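Soup Jar Season Starts Early

Yes, it's July, and yes, I want to talk about soup! Cold soup, to be exact. Petronella Mahlangu brought a jar of chilled cucumber and dill to our April potluck, and I've been packing my own for work ever since (the office fridge at Pollock Street now smells faintly of dill, sorry everyone).

Her recipe fills 4 pint jars. Blend two big cucumbers with plain yogurt, a handful of dill, the juice of a lemon and a small clove of garlic. Salt it more than you think you should, as cold food tastes flatter. Leave an inch at the top of each jar and chill overnight. I pack croutons separately in a twist of wax paper and add them at the last second, so they stay crunchy. Toasted sunflower seeds are great too!

We're swapping jar lunches again on Thu 30 July at the Brenier Hall kitchen, noon sharp. Bring two of whatever you've made and go home with two you haven't tried. Last time there was a beet one so pink that I nearly didn't want to eat it. I did, and went back for the recipe. Gazpacho people, I'm counting on you, and please label anything with nuts.

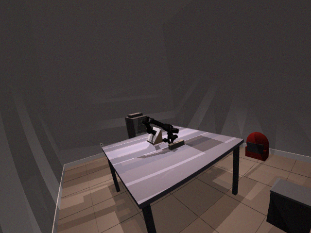 Spoons are in the left-hand drawer, but bring your own lids if you can, we always run short of the wide ones.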